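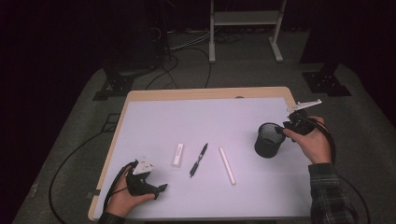 Figure 3. A desk set at the start of a tidying round: small stationery items on a pale sheet, with a mesh pen cup to the right.

4.2 Small things on a plain surface

Desk sets turned out to be the most rewarding part of the Trurkberg study. We had expected kitchens to give us the richest material, and they did give us the most of it, but a pen, a short white item and a longer white stick and a pen cup (Figure 3) raise a surprising number of questions about what people mean by "tidy". Does the pen go in point down? Does a stubby item belong in the cup at all, where it will sink out of sight behind the longer ones?

Across both July sessions we logged 2,768 placements, of which 1,610 involved a container of some kind. The pale cover was kept for all desk sets. It hides the grain and joints of the tabletop, and it makes a dark pen wonderfully easy to pick out, though white items are harder to see against it and we come back to this in Section 5.

The items were laid out in a loose row, at whatever angle they fell. Kolari and Toivonen, in their work on shared desks, line everything up parallel to the table edge, and we tried this in our first 12 rounds. We much prefer the looser layout! Real desks are full of pens lying crosswise, and the slanted starting positions brought out differences between people that the neat rows had completely flattened.

Open mesh cups deserve a special word. Landeo treats all upright holders as one class, yet a mesh wall lets the contents show through, and several people told us they cared more about how the pens stood for exactly that reason. Gunther Hamann suggested scoring the lean of each item inside the cup, a lovely idea which we take up in the next section.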